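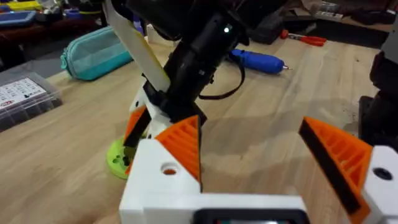
Marisol Alcantara told me to quit leaving bags on the porch and call the intake line first, and now I'm more confused than before I asked her.

Posted by celtside_kat
Topic: Donating / Shelters & housing

So. My mom passed in the spring and I have her whole apartment to deal with, lease on it runs out end of September. Good stuff, clean. Want it to go to the women's shelter in Lanthorpe or to somebody moving out of it into their own place. Not trying to make money on any of it.

What I've got, more or less:
kitchen table and chairs
2 dressers, one heavy
full size mattress and box spring, hardly slept on, it was the guest room
towels, sheets, a LOT of towels
dishes, pots, a slow cooker
winter coats, womens medium and large
a bathroom cabinet's worth of shampoo, lotion etc, some opened some not
a car seat from when my nephew was little

I drove over with the coats and towels and there was nobody at the donation door so I left them on the porch. That's when Marisol got in touch – nice about it, but no. She said they can't take furniture at the building at all, and the mattress is a no anywhere she knows of. But then the flyer at my church says "furnishings urgently needed for families leaving shelter." So which is it?

Also, do I get some kind of receipt for taxes or do I write up my own? And is it weird to ask if I can meet the person who gets the table? It was my grandmother's. I don't need to, I'd just like to know it went to somebody. Tell me if that's a bad idea.

I work until 5 and have a hatchback, so nothing big is going anywhere without help. Thanks in advance, sorry so long

3 replies

Pană
Both things are true. Shelter and move-out program are two separate things even when it's the same organization running them. The shelter building is bedrooms and a kitchen and an office, already furnished, no storage. They want stuff that gets used up. The move-out side is for women who've signed a lease somewhere and have an empty apartment and a bag of clothes. THAT'S who needs your table.

So call the office number, not the intake line (intake is for people who need a bed, you don't want to tie it up. I know Marisol said intake, I think she meant office, they used to be the same number). Ask for whoever does housing or "transition." Tell them what you have and give measurements. They'll match it to someone or they won't. Sometimes they say yes but not until a lease gets signed, which could be 3 weeks or could be tomorrow, so ask how long they can wait and tell them your end of September date right up front.

Going down your list:

Table and chairs – yes, first thing people ask for.
Dressers – yes on the light one. Heavy one depends, a lot of these apartments are upstairs with no elevator. Take the drawers out and see if two people can carry it. If not, offer it separately.
Mattress – no. Bedbugs. Doesn't matter how clean, they can't check every one. They buy new or get them through a store. Don't take it personal.
Towels and sheets – yes but wash, fold, and tie up by size. Put a piece of tape on with twin / full / queen. Nobody has time to unfold sheets and guess.
Dishes and pots – yes. Best thing you can do is make sets. 4 plates, 4 bowls, 4 cups, forks and knives, one big pot, one frying pan, all in one box with the list taped on top. Slow cooker, test it first and put the cord inside.
Coats – check pockets. Seriously. Then hold the lights ones till it gets cold, nobody has closet room in summer.
Toiletries – unopened only. Opened stuff goes in the trash or you use it.
Car seat – no. They expire, date is on a sticker on the bottom or back. Cut the straps before you throw it out so nobody picks it up off the curb.

Receipt: ask for one the day you drop off. They'll usually give you a slip with the date and "household goods" and leave the amount blank, you fill in the value yourself. Keep your own list with photos. If you're claiming a lot, talk to a tax person, I'm not one.

Meeting the person, I'd say no. Gently. Privacy is a big deal there, some of these women have somebody looking for them, and also it puts a person in the spot of having to be grateful to a stranger on moving day. What you can do is put a note in the table drawer or tape it underneath. No last name, no phone number. Staff will read it first, thats normal.
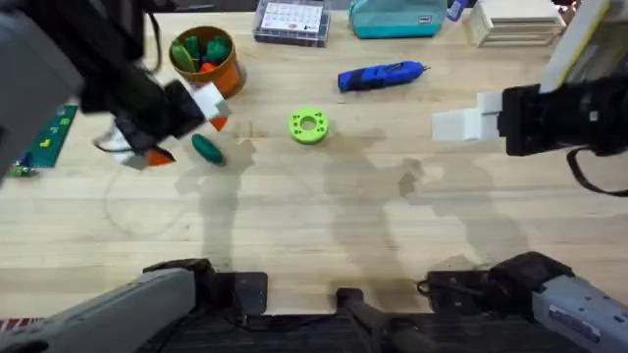 White fingers over the workbench, with the orange pieces.

Orkia
agree w/ most of that. on the hauling – ask your church, if they printed the flyer somebody there has a truck. we did an apartment like yours in one evening, started at 6, done by dark. bring blankets and rope and something for the screws so they dont end up all over the van

dont bring it to the shelter address even if the truck is free that night. and dont post the address when you're asking for help!! ours isn't secret but plenty are

one more, gift cards. if you end up with a few bucks from selling the heavy dresser, grocery or gas card goes further than more towels. they had some 30 bath towels last time I was in there and not one shower curtain. shower curtain, trash can, can opener, lightbulbs, a plunger. thats what everybody forgets

celtside_kat
OK this helps so much. Called the office on my lunch, left a message with measurements. Heavy dresser does NOT come apart so I'll sell it. Going to do the dish boxes tonight, turns out mom owned 3 can openers so that's covered. And I'll do the note thing, didn't think about it from her side at all.

Does the tape on the sheets leave gunk? Or should I use string

Pană
String. Or safety pin a scrap of paper on. Masking tape's ok if it's just a few days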